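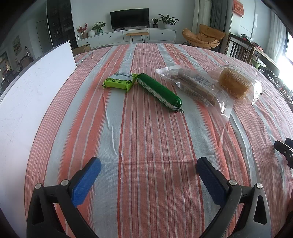
The Muvo hand-held gripper is the tool we bring out first at every open day, and it's the one people tend to keep hold of long after their turn is up. You squeeze, the two fingers come together, and you get a feel for the job you'd be asking a robot to do. We like to run the demonstration on an ordinary table with ordinary groceries, so along with the sausage in its slick green casing there's a honeycomb block in a clear bag, and a wrinkly bag of snack sticks that gives even our own staff some trouble. The textured blue pads on the fingertips are the part to look at closely, and they come in two grades, standard and soft.

## What's in the kit

- Muvo gripper with one pair of fingers, 294 g
- 2 sets of textured pads
- Plasholm carry case
- Spare screws and a driver

The fingers are an open black frame held on with round-head screws, and you can swap them at the kitchen table in a few minutes – please don't overtighten. Pads should be looked over after nearly 300 picks, sooner if you handle a lot of cardboard.

## Come and try it

Our next open day is in December at the Trerneck showroom, starting at 9 in the morning with coffee. Bring something awkward from your own cupboard if you like, we're always glad to see new things on the table. The larger Kinnear model will be out as well – ask at the desk and we'll find you a slot.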